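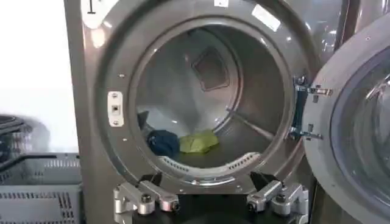 Front loader, door opening and latch plate.

1/20/20

Lirine live set, rehearsal room notes. Short day.

Ran all 16 songs off the Fomon rig. Click dropped out twice, both times in the bridge of "Cusmont". Not the cable, swapped it. Buffer? Put it up one step, clean after that but the pads feel late now. Leave for tommorow.

Vocal chain: took the slap delay off the verses, kept it on the last chorus only. Better. De-esser still grabbing too hard around the high notes, backed off 2 dB.

Opener is still too long. Cut the intro from 19 bars to 8, band comes in with the kick. If the lights people complain they can have the drone back underneath.

Åberg support slot: need stage plot + input list sent. The December version is wrong, still shows the second keyboard. Redo, dont just edit the old one.

Bass DI hum gone once the ground lift was on. Marked the box w/ tape.

To do
- new click stems, mono
- spare in-ear pack, batteries
- bounce "Cusmont" at the slower tempo, see if the singer can live with it
- merch table lamp, ask the venue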